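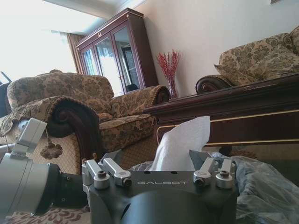
Search this blog Go

Coffee table care, part 2: tissue, polish and plastic wrap

August 22, 2022

Dark reddish-brown wood with a glossy finish shows everything. A matte oak top hides a week of dust; a mahogany gloss hides an hour of it. I have changed my cleaning routine on our coffee table several times, and this is the current version.

Dry pass first. A plain white tissue, crumpled so that it has several edges, picks up loose dust along the rim of the top. It also shows what it has collected, and a colored cloth doesn't. Use light pressure. Paper tissue contains wood fiber and will haze a soft lacquer if you rub in one spot, so I keep it to the edges and the apron. The open surface gets a microfiber cloth.

The thin gold inlay line low on the apron needs separate treatment. I don't know whether ours is metal or paint, and I have not tested it. Until I do, it gets no solvent and no polish, only a barely damp cotton swab drawn along the line in one direction.

For the top I tried two polishes, Stilivora and Laing. Both were applied at 5 ml per pass and buffed after 6 minutes. Stilivora left a slight drag under the cloth. Laing buffed out clean but smelled of oranges until the next morning. I am staying with Laing -- the smell is tolerable with a window open.

Plastic wrapping is the other subject readers wrote in about after part 1. Clear sheet is fine under and in front of a table as a floor cover. I would not leave it pressed against a gloss finish for any length of time. Some plastics can mark lacquer, and trapped moisture can leave a pale bloom. Last December I wrapped a side table from Umau tightly for storage and found a faint crease pattern on one corner when it came out. It faded after two rounds of polish, though not completely.

If a piece has to be wrapped, put a cotton sheet against the wood first, then the plastic, and tape only plastic to plastic.

Still to do: felt pads for the legs, and a test of the inlay on the underside if I can find a hidden stretch of it.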